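I've been spending my evenings teaching a robot to fetch a jar off a shelf, which my mother thinks is a very strange hobby (she's right!). You do the job yourself with the gripper in your hand, over and over, and the robot learns from that.
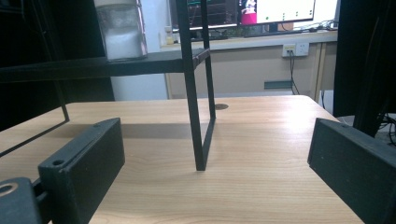 Coming in toward the rack, jar up on the shelf.

Decha told me to slow down, so I did, and then Mali said I was moving like someone carrying soup – fair enough. We kept 40 tries and threw out 11 where I'd bumped the rack. Tomorrow I'll start on putting the jar back.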